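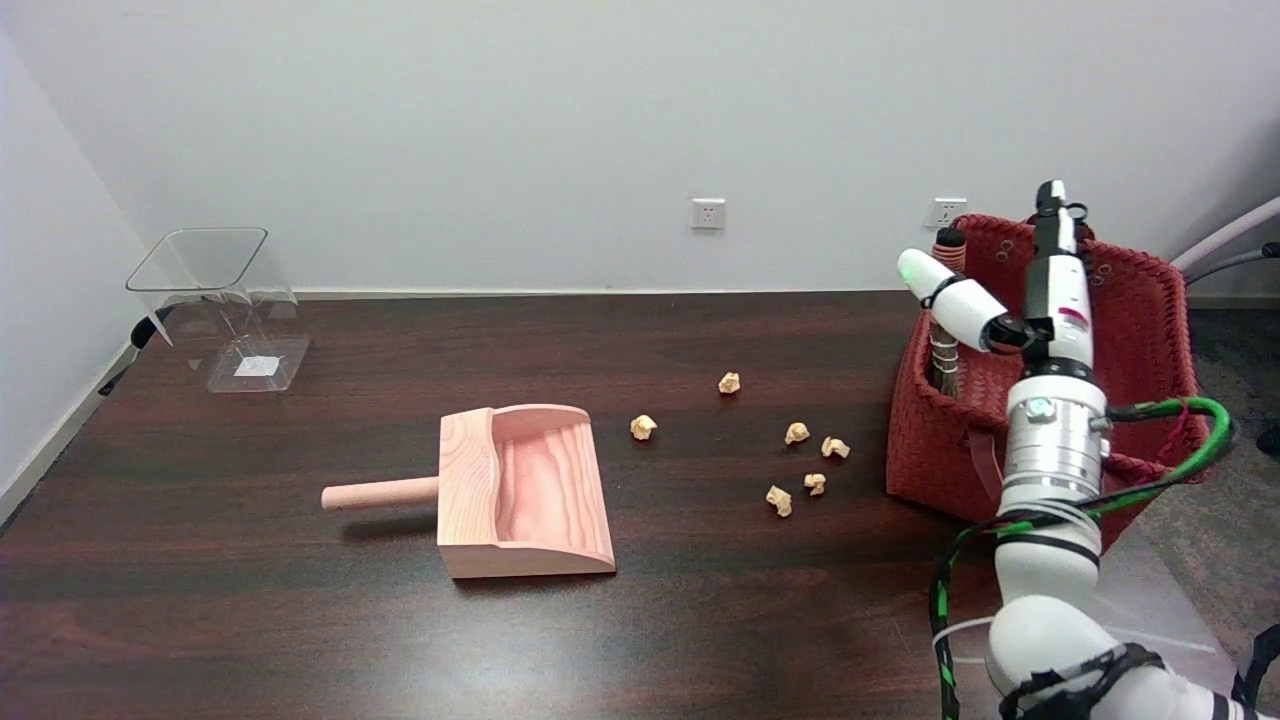
Workshop Notes / Arm Projects

Setting Up a Sweep-and-Dump Task on a Tabletop Arm

By Tudor Toma

The job is simple for a person. Take the hand broom out of the basket, sweep the paper balls into the dustpan, and tip the dustpan into the clear bin. For an arm it breaks down into several grasps, a long contact motion and a pour, and each one needs its own setup. These notes cover how we lay out the table and teach the motions at Wunard, our shared workshop. The arm is driven by Zollero, the small control program we wrote for it, but any software that can save poses and replay them will do.

What you need

A table that does not rock
An arm with a gripper that opens wider than the broom handle
A hand broom and a dustpan
A tall basket to hold the broom upright
An open-topped bin
Scrap paper
Painter's tape and a pencil

We use a wooden dustpan with a round handle. The broom handle is wrapped in twine, and the fingers hold it better than bare wood.

Step 1: Place the large items

Put the bin at the back left, near the wall, and the basket at the back right. The dustpan goes in front of the bin with its open lip facing toward the lower right, so the sweep can come in from the basket side. Leave the middle of the table clear for the paper.

Move the arm by hand to each item before you fix anything down. If the elbow is close to straight when the gripper is over the bin, bring the bin closer. Once every item can be reached, mark its corners on the table with small pieces of tape.

Step 2: Make the paper balls

Tear the paper into pieces of the same size and crumple them firmly. Loose ones unfold and slide under the bristles. We use tan paper, which is easy to pick out on our dark brown tabletop. On a pale table, use dark paper.

Scatter them between the dustpan and the basket. Keep them off the back edge of the table, where the broom head would have to go against the wall.

Step 3: Check the cable

Run the arm through its full reach at low speed and watch the cable the whole way. It needs enough slack to form a loop at the joint when the arm turns, but not so much that it drags across the table. Strap it along the lower segment. Ours caught on the basket rim twice before we moved the strap down.

Step 4: Teach the broom pick

Stand the broom at the left side of the basket, bristles down. Save three poses in Zollero: one above the rim, one with the fingers on either side of the handle, and one straight up with the bristles clear of the basket. Close the gripper in the second pose and wait 800 ms before lifting. Without the wait, the broom twists in the fingers.

Step 5: Teach the sweep

Lower the broom until the bristles just bend. Save the height, then save a start point beyond the farthest paper ball and an end point inside the lip of the dustpan. One stroke won't collect everything. Use up to 5 strokes, each starting a little closer to the front edge of the table. Allow 3000 ms per stroke. Faster strokes flick the paper past the pan.

If the dustpan slides, put a strip of non-slip mat under it.

Step 6: Teach the pour

Return the broom to the basket first. Grip the dustpan handle near its end, lift it level, and carry it over the bin before you start tilting. The flared sides of the bin give you some margin. Hold the tilt for 1000 ms, then come back level and set the pan on its tape marks.

Problems we ran into

The broom comes out crooked: the grasp is too near the cap. Go lower on the handle.

Paper collects at the lip of the pan: the end point is too short. Move it farther into the scoop.

The arm stops over the basket: check the force limit. Ghiță, our older controller, needed a higher one than Irum, the board we switched to in August.

Save the whole sequence under a new name before you change any poses.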